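Ticket: Label printer drops first page of every batch after server move
Product: Wulonon Print Queue, version 5
Site: Cletville, packing office
Opened by: Krešimir Vidmar
Assigned to: Dorin Enache
Priority: Normal
Status: Solved, waiting for confirmation

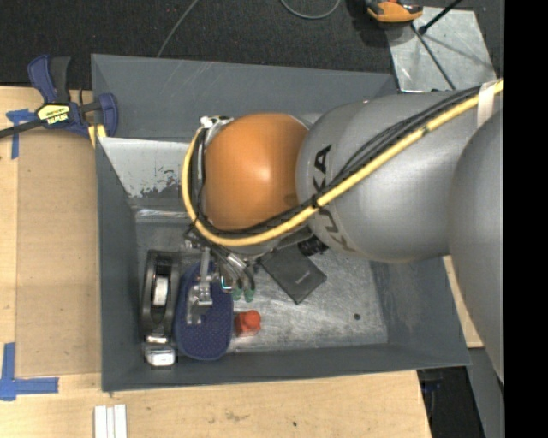 Krešimir Vidmar wrote:

Hello support. We moved our print server to a new machine in October. After this move, the first label of each batch is lost. If I send 49 labels, the printer gives 48. The missing one is always the first one. The queue shows all of them with status "Completed", so the users do not see any error.

What I have already tried:

Restarted the print service and the printer.
Changed the network cable and the port on the switch.
Printed the test page from the printer menu. It prints correctly.
Sent the same batch from my laptop directly to the printer, without the queue. All labels came out.

Because of the last test I think the printer is healthy and the problem is in the queue. Please tell me which logs you need.

Dorin Enache wrote:

Hello Krešimir, thank you for the clear report. Please send the file queue.log from the server and a screenshot of the Port tab. Please also write if the batch is sent after a long pause or immediately after another batch.

Krešimir Vidmar wrote:

The log is attached. I made the test with the pause as you asked. If I send a second batch within one minute, nothing is missing. If I wait for longer than that, the first label is lost again. I apologize, I should have noticed this before. In the mornings it is always the first job that somebody complains about.

Dorin Enache wrote:

This is useful. In the log I can see that the queue opens the connection, sends the first label, and receives no answer for 87 milliseconds. After this it continues with label two. My understanding is that the printer is in sleep mode and it discards the data which wakes it up. On your old server the option "Wait for ready" was probably switched on. Could you compare?

Krešimir Vidmar wrote:

I cannot compare on the old server, it was already erased. But I have found a backup of the settings file. The old file has this line:

wait_ready=yes

The new file does not have this line at all. I added it, saved the file and restarted the service. Unfortunately the result is the same. I waited five minutes and sent three labels, and two were printed.

Edin Kovačević wrote:

I am joining from the second line, Dorin asked me to look. In version 5 the name of this option was changed, and the old name is ignored without a warning. Please remove the line and use these two instead:

port.wait_ready=true
port.ready_timeout=4,000

Krešimir Vidmar wrote:

Now the service does not start. The message is "Invalid value in line 31". Line 31 is the timeout.

Edin Kovačević wrote:

My mistake, I am sorry. I wrote the number with a comma from habit. The file accepts only digits, so the value must be 4000. The unit is milliseconds.

Krešimir Vidmar wrote:

The service starts now. I waited until the display of the printer went dark, then I sent three labels and received three. After lunch I repeated it with the full batch and all labels were there.

One question. My colleague Radomir Spahić has the same printer in the shipping office, but with his own queue on another server. Should he change the file too, or does he need to wait for an update?

Dorin Enache wrote:

If he installed version 5 as a new installation, the option is already on by default. If he copied his settings from version 4, he should check the file for the old name and replace it the same way. He does not need to wait. Please make a copy of the file before editing, and restart the service after.

I have also asked our documentation team to add the renamed options to the upgrade page. At the moment they are only listed in the release notes.

Krešimir Vidmar wrote:

Radomir had the old name in his file. He corrected it and will watch the first job tomorrow morning. Please keep the ticket open until then.

Dorin Enache wrote:

Of course. I set the status to "Solved, waiting for confirmation". You can reply here with his result and I will close it.

Last update: Wednesday, December 3, 2025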